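How Does a Marker Work?

A marker looks simple from the outside. Inside, it is a small machine for moving ink, and it has no motor, no battery and no moving parts. This page explains how the ink gets from the barrel to the paper.
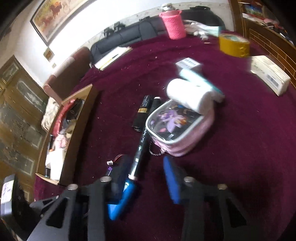 By the Dotside Learning Desk, Sallville
Updated September 18, 2023
Reading level: ages 8 to 11

Most markers have three main parts inside. The barrel is the outer tube. Within it sits the reservoir, a soft stick of fibers that holds ink much as a sponge holds water. At one end is the nib, the firm tip that touches the paper.

Ink moves through the nib by capillary action. This is the way a liquid creeps into very narrow spaces. The liquid clings to the walls of each tiny gap and pulls more liquid along behind it. Plants use the same process to help carry water up their stems.

When the nib touches paper, the ink meets a new set of narrow spaces. Paper is made of plant fibers pressed together, and the gaps between them draw the ink out. If the nib rests in one place for too long, the spot grows wider. 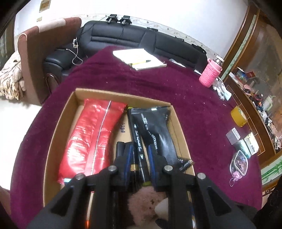 Ink itself has two main ingredients. The first is the color, which may be a dye or a pigment. A dye dissolves completely, as sugar does in water. A pigment is a very fine powder that floats in the liquid. The second ingredient is the solvent - the liquid that carries the color. Washable markers use mostly water. Many permanent markers use alcohol, which dries quickly and has a strong smell.

Try It Yourself

You will need 2 strips of coffee filter, a washable black marker and a cup with a little water in it. Draw a thick line near the bottom of each strip. Hang the strips so that only the lower tips touch the water - the lines must stay above it. Wait 60 minutes. Black ink is often a mixture of several dyes, and the water may carry each one a different distance.

Words to Know

Nib: the writing tip of a marker
Reservoir: the part that stores ink
Solvent: a liquid that dissolves or carries another material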